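Zwischenstand Clestolell, Dezember

Von 22 Durchläufen zum Aufhängen von Kleidung werten wir 13 als gelungen. Ich halte die Quote für wenig belastbar, Qiuyue Han sieht das milder.

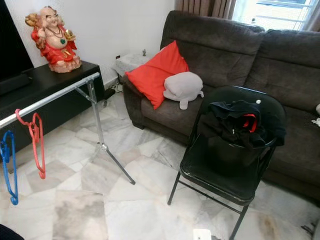 Die Greifplanung arbeitet weiter mit der Segmentierung von Yan, und dort liegt meines Erachtens der Fehler. Schwarzer Stoff über einer schwarzen Stuhllehne wird zu oft als ein einziges Objekt geführt. Die Bügel an der Stange, blau und rot, machen kaum Mühe. Vor einer Verlängerung möchte ich den Vergleich mit Tiefendaten sehen.

Aurel Surdu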